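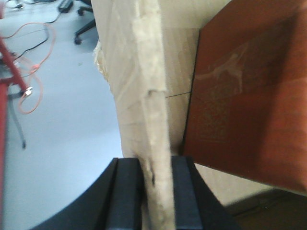
Foam-like slab with a torn patch on the side, and the orange board standing behind it.

The Packing Corner – what we keep, what we reuse

Welcome to this small gallery. My name is Larasati Wattimena and I take care of the packing materials at Skorside, where we store and send framed pictures, lamps and old furniture for people who move to another country. I wanted to make a page about the things which protect the furniture, because on our other pages we already show enough of the furniture.

The photo at the top is the only one I have put online until now. My colleagues Juwita Tuhumury and Kieran Nuttall have promised me more, and I will add them when they come. For the moment I write my notes on the materials next to this one picture, so that new people at the packing table can read them.

About the slab

The surface is pale, between beige and white, and it is rough when you look at it close. There are small dents along the narrow edge. Such marks do not disturb me. A piece with dents can still go between two table tops or behind a mirror, as long as it is not broken through.

The torn side is another matter. Under the covering you see a yellowish layer with many wrinkles. When a covering is open like this, I put clear tape over the place before the slab goes near any fabric, because small crumbs like to travel and they are very difficult to take out from a velvet chair. Juwita once spent a whole Saturday with a soft brush on a sofa that was going to Cáceres, and since that day we all use more tape.

About the film

The slab seems to have a thin film around it, with light folds across the wide side. I like to leave the film on when it is possible. It keeps the surface together and the slab slides more easily into a narrow crate. If the film is loose at one corner, fold it back and tape it down – please do not pull it off to make it look nice.

About the board

It is flat, with a smooth and a little shiny surface, and the color is somewhere between brick and rust. Kieran calls this color "Flindel red", after the street where his grandmother had her front door. I find that a board in a strong color is practical in a room where almost every material is white, gray or brown. You see at once where it stands and you do not walk into it with a lamp in your arms.

How we store the slabs

Tall pieces stand upright on the long shelf, with the narrow edge to the front, so you can read the thickness without taking them out. Short pieces lie in the drawers below. Everything under 90 millimeters wide goes into the bag for corner blocks. We do not lean heavy things on the slabs, also not for five minutes. They remember it, and later the crate does not close correctly.

The shelf has place for 18 tall slabs. When it is full, the oldest ones must be used first, even if they are ugly. Noreen Horgan, who does our crates, writes the month on a paper label, and in March we look through all of them together.

Giving away

What we cannot use for transport can still be good for other people. The model club in Joturska takes clean pieces for their landscapes and has made very nice hills from them. If you would like some too, come to the side door before four in the afternoon and ask for me or for Juwita. Please bring your own bag, and a large one, as the pieces are light but they need a lot of space.

Next pictures planned: the tape drawer, the corner blocks, and Noreen's crate for the tall clock.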